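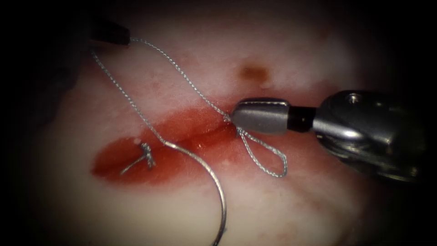 Community Help > Perception > Tracking and Segmentation

Thread tracker assigns needle segment to the wrong strand after a loop forms

Posted by Itzel Maldonado in June, 9:40 a.m.
254 views - 3 replies

Our group maintains the perception module for an automated suturing project, and we request advice on a recurring fault in the suture thread tracker. The module segments the thread, reduces the mask to a centerline, and fits a spline from the needle attachment to the gripping point. The planner then uses the spline to estimate how much thread remains before the next stitch. The fault appears when the thread is present as more than one visible strand. In the attached view, one strand arcs from below the upper left instrument to the jaw of the right instrument, and a second runs down from the upper left to the needle at the edge of the incision. A narrow loop also hangs beneath the right jaw. The tracker should return one ordered path or, failing that, several fragments marked as unresolved. It instead returns a single confident path that leaves the needle, follows the second strand, and then jumps to the loop without passing along the arc.

The segmentation network was trained on 4,000 labeled images. We reviewed its masks by hand and consider them acceptable, apart from small gaps where the braid produces bright points. The ordering step is a shortest-path search over the skeleton graph, with edge cost based on distance and change in direction. Gaps of up to a fixed length are bridged automatically.

We have already raised the curvature penalty. This removed the jump in some cases and created new failures at the needle, where the thread legitimately bends sharply. We have also tried a longer temporal window, without benefit.

Two points on which guidance would be appreciated:

- Should the ordering step be replaced, or can the cost function be repaired?
- How should the tied knot and its short tails be excluded? They are the same color as the working thread and are sometimes joined to it.

The camera is fixed, and calibrated joint positions are available for both arms.

Shares: 3

Raphaël Barbier
Replied at 11:15 a.m.

The cost function can be improved, but the more serious difficulty is that the search is permitted to finish without accounting for the visible thread. A shortest path has no obligation to explain the arc. If a route through a bridged gap is cheaper, the arc is discarded and no penalty is recorded. I would recommend the following changes.

First, treat the problem as one of coverage. Divide the skeleton into segments at every junction and gap, then search for an ordering that passes through each accepted segment once. Leaving a segment out should carry a cost proportional to its length. With the number of segments normally present in a view of this kind, a beam search is sufficient. We use a beam width of 579 in the Rilta planner, a figure reached by tuning on our own recordings. It should not be taken as a general recommendation.

Second, use the joint positions. Project both instrument tips into the image and create a node at each. Strands that end near a tip may be connected through that node at low cost, because part of the thread may be hidden by the instrument. All other bridges should be expensive. In your view, the two upper strands both lead back toward the upper left instrument, and the present method has no means of representing a connection there.

Third, apply the curvature penalty only within a segment and at ordinary junctions. Exempt the needle attachment. If you fit the needle separately as an arc, its end gives you the location of the exemption. Please note that the needle in your view leaves the bottom of the image, so the fit must tolerate a missing tip.

Finally, return the best two orderings and the difference in their costs. When that difference is small, the planner should decline to estimate the remaining length and request another observation - a small motion of one arm often separates strands that a single view cannot.

12 people found this helpful

Huneo_support_forum
Replied at 1:05 p.m.

Have you tried a higher resolution camera? We had broken masks with thin thread and it went away after we upgraded. I do not remember the settings.

1 person found this helpful

Cárdenas
Replied at 4:30 p.m.

I agree with the reply concerning coverage and will address the knot.

Color will not separate it. We maintain a record of completed stitches in the tracker state. When the planner reports that a knot is finished and the tails have been cut, the module stores a mask around the knot in tissue coordinates. Skeleton branches that begin and end inside the mask are removed before ordering. Branches that cross its border are retained, as the working thread may lie over an old knot.

Two cautions apply. The mask must move with the tissue, and we update it with sparse feature tracking on the surrounding surface. Small surface marks, such as the brownish-orange spot above your incision, can be suitable features provided that they are not covered by an instrument. Reflections should be rejected, as they shift when the tissue moves and will carry the mask with them.

The second caution concerns training data. In the Tornberg toolkit we added a separate "cut tail" class and relabeled 3,000 images. The class was reliable for isolated tails and poor wherever a tail touched the working thread. I would not begin there. The stored mask required considerably less labor and handled most of our cases.

7 people found this helpful

Itzel Maldonado
Comment added at 5:10 p.m.

Thank you. Resolution does not appear to be the limiting factor, as the masks are intact in most failed cases. We will implement the tip nodes and the omission cost first, then the stored knot mask. Does the beam search in Rilta permit a segment to be traversed in both directions, or is the direction fixed when the segment is created?

Raphaël Barbier
Comment added at 5:25 p.m.

Both directions are held as separate candidates until the segment is placed. The direction is fixed only for the segment attached to the needle.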